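Workshop Tips: House Rules for the Gripper Bench

Filed under: benches, small parts, other people's mess
18 Jul 2019

Our rules for working with hand-held grippers used to live on a sheet of paper taped to the door. The sheet had 914 words on it, and I know that only because Igor Pawłowska pasted it into a word counter to win an argument. He won. What follows is the short version, with the shouting removed. Most of it applies to any bench where small parts, cables and impatient people meet, so if you've come from the fly-tying page or the jewelry page, stay and help yourself.

Start with a bare table

Wipe it down with a damp cloth, then a dry one. No spray polish. Polish makes the top slippery and shiny, and you want neither when you're trying to pick up something the size of a shirt button. Old tape comes off with a plastic scraper and patience. It also comes off with a chisel, along with part of the table, and we've got the marks on the old bench to prove it.

Coffee lives on the windowsill. This rule is older than I am.

One box, one job

Use clear organizers. A tinted box looks smarter on the shelf and is a misery to work from. If the box has stepped trays, open it all the way before you pick up a tool, and leave it open until you've put the tool down. A half-open tray will choose its own moment to close. Put the box in the middle of the table with the low side toward you, and leave a hand's width of bare wood on both sides so a gripper has somewhere to rest.

Keep the box nearly empty while people are learning. Two parts are plenty. I've watched grown adults load 50 washers into a tray on the first morning and spend the second morning under the table with a magnet.

Hands, sleeves, cables

Wear what you like, but if it has cuffs, button them. Run the cable over the back of the hand and away past the forearm, never across the work. Give it one easy loop of slack at the wrist. With too little, it tugs just as the tips close; with too much, it sweeps the table like a cat's tail.

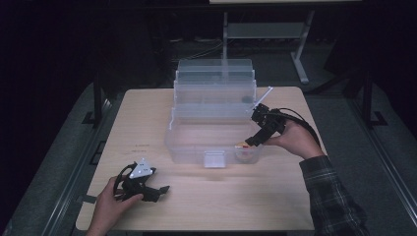
Work one hand at a time until you're bored with it. The idle hand stays low and still, and it doesn't hover over the box offering moral support. When you do start using both, say out loud which one is moving. You'll feel silly for a day or so. The Marnudska people, who share our storeroom and borrow our good scissors, laughed at this for most of May and have now adopted it without comment.

Come in from above and a little to the side. If you go straight down you can't see past your own tool, and if you go in flat you'll catch the wall of the tray. Close slowly, lift slowly, then move sideways. Everybody wants to lift and move in one grand sweep. Everybody then gets to look for a washer.

If your gripper carries a marker plate, keep your fingers off it and keep it clean. A soft dry cloth is enough. No solvents, no thumbs, and please don't write your initials on it, however small. A bent plate gets replaced. Bending it back by eye gives you a plate that is wrong in a more interesting way.

Looking after the fingers

Check the gripping faces before each session and again after lunch, which is when standards slip. Run a thumbnail down the inside face. A scuffed top edge is a cosmetic matter and I won't hear complaints about it. A nick on the face that does the holding is different, and that finger goes in the repair tray with a tag on it. The tag should say what's wrong. "Bad" isn't what's wrong.

Tighten screws until snug and stop there. Plastic threads forgive you once. Keep a driver that fits in the drawer on a string, because the driver that fits is also the driver everyone takes home. We bought ours from Penner, 4 of them, and at the time of writing we have one and the string.

Do an empty open and close over bare wood before you touch any parts. Let the fingers go wide, then bring them together gently and see whether they meet square. If one arrives early, sort that out now. It won't improve with practice, and neither will you if you learn to steer around it.

Anything flat that isn't the job goes to the far side of the table or off it altogether. Plastic sheets, lids and so on slide at the lightest touch, and then you're chasing them with an expensive pair of tongs.

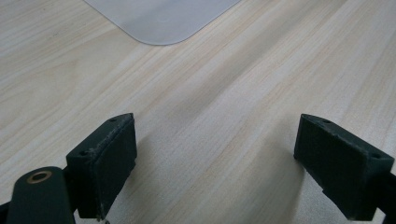
Grażyna Domański wrote in to object to the empty open and close. At Metari they dropped it from the checklist, she says, after people began doing it as a sort of salute, without looking at the fingers at all. Her crew now closes on a strip of scrap paper and pulls. If the paper slides out from one side more easily than the other, the fingers aren't meeting properly, and you've had to pay attention to find out. She'd also like it known that a damp cloth on a raw wood top is asking for trouble, and that anyone who does it should at least wipe along the grain.

Fair enough on both counts. I tried the paper strip with an old receipt and it's a better check than mine, so rule six will change at the next printing. I'm keeping the damp cloth, well wrung out.

Shutting up for the day

Grippers go back on the shelf with the fingers slightly open. Coil cables loosely, in circles as wide as a dinner plate, and don't wrap them around the body of the tool. Close the organizer only after you've looked in every tray, including the one you didn't use. Write the day's troubles in the Wukus notebook (the green one; the red one is for lunch orders, and the mix-up has happened in both directions).

Then switch off the lamp over the bench. Igor, that means you.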